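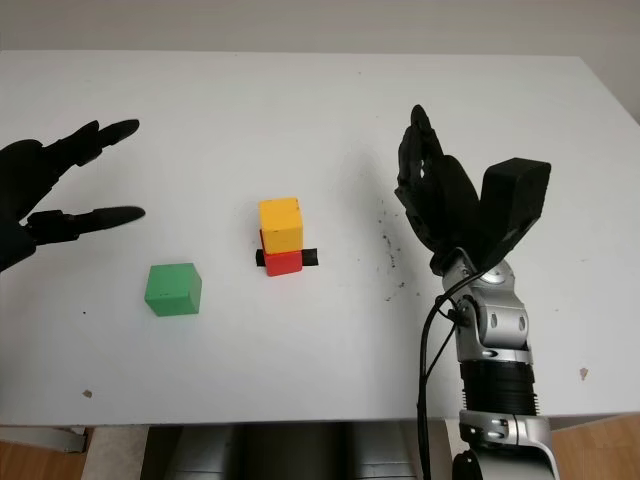 Yellow on red, with green still waiting its turn, on one of the white tables at Wumbei.

Block stacking finds a home at Wumbei on Saturdays

I went down to Wumbei last Saturday meaning to stay for one cup of coffee and I was there until they started putting the chairs up. If you haven't heard, the old Prusesico showroom on the corner has a new Saturday afternoon get-together, and it is all about wooden blocks. Plain colored cubes, the kind you probably had in a bucket when you were three. It's called Tillska, it costs nothing, and it had the front room pretty well full by two o'clock.

I'll admit I wasn't expecting much. The flyer in the bakery window said "stacking afternoon, all ages, bring patience" and I figured it would be a few toddlers and a lot of tired parents. There were toddlers, sure, but there was also a table of retired folks who were dead serious about it, two teenagers who had clearly been sent to mind a little brother and then forgot all about him (he was fine, he was under the coats), and a man in bicycle clothes who never did take his helmet off.

The way it works is simple. You pick a table, you get a small set of cubes, and you draw a card from the pile. The card gives you a color order and you build it from the bottom up. The first cards are just two blocks and one left to the side, so yellow goes on top of red and green stays out by itself until the next card tells you what to do with it. Easy, right? Well, try it with a room full of people walking past on those old floorboards! By the fourth or fifth card you are building higher than you'd like and holding your breath every time someone gets up for a cookie.

You are allowed to be a little crooked, by the way. I asked. As long as the top block stays up while you say the name of the next color out loud, it counts. One of the retired ladies told me that a block set slightly off-center is a sign of a player in a hurry, and then she looked at my table for a good long time and went back to her own.

The cubes come from Rodus, the little wood shop out past the grain elevator, and they made 804 of them for Tillska over the winter. I had no idea that was even a sensible number of blocks to own. The edges are rounded off a bit so they're nice in the hand, and the colors are good and strong. They do pick up marks here and there once they've been through a few afternoons, and I kind of like them better that way. My own set when I was a kid had teeth marks on every single one, so I'm not going to be fussy about it. 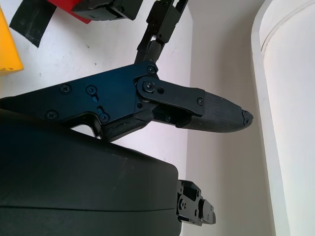
The tables deserve a mention too. Wumbei put in new ones for this, white on top and nice and flat, and a bright red or yellow cube really shows up on them. It makes the whole business easier on the eyes, especially for those of us who left our reading glasses in the car. There was a bit of grumbling that the old brown tables had more character — they did, they also rocked like a rowboat — and they've gone to the back hall for the card players, who are apparently delighted.

Things got lively around the middle of the afternoon when they ran the speed round. You get 18 cards and whoever gets through the most before the kitchen timer rings is the winner. I got through six. The table next to mine had a girl of maybe seven who got through eleven and wanted to know if she could have my leftover cards as well. First prize was a jar of plum jam, and she carried it around for the rest of the day like it was a trophy, which I suppose it was.

After that it loosened up and people mostly built whatever they felt like. There was a long wall, then a sort of castle, then a big argument about whether a castle can be green. Somebody's dad spent a good half hour on a single tower and got a round of applause from the whole room when it came down.

Coffee and cookies are a dollar each and the money goes toward more sets. Right now there are 30 sets to go around, and they were all spoken for when I looked, with a couple of families sharing. The folks running it would like to start an evening version in October for people who work Saturdays, and they're also talking about blue cubes, which got a bigger reaction than I would have guessed. Apparently blue has been asked for a lot.

A couple of practical things if you're planning to go. Doors open at 1:30 and the tables by the window go first. Parking behind the building is tight, so use the lot across from the feed store and walk over. Kids under five need a grown-up at the table with them. You don't have to bring blocks, but you can if you have a set you're fond of, just put a pencil mark on the bottom so they find their way home with you. Cards are put away at 4:30 and everybody helps sort the cubes back into their bags by color, and there's a peg by the door for each bag.

I'll be back next Saturday, and I've been practicing on the kitchen counter with sugar cubes in the meantime. If you see someone at the window table stuck on card seven, come over and say hi!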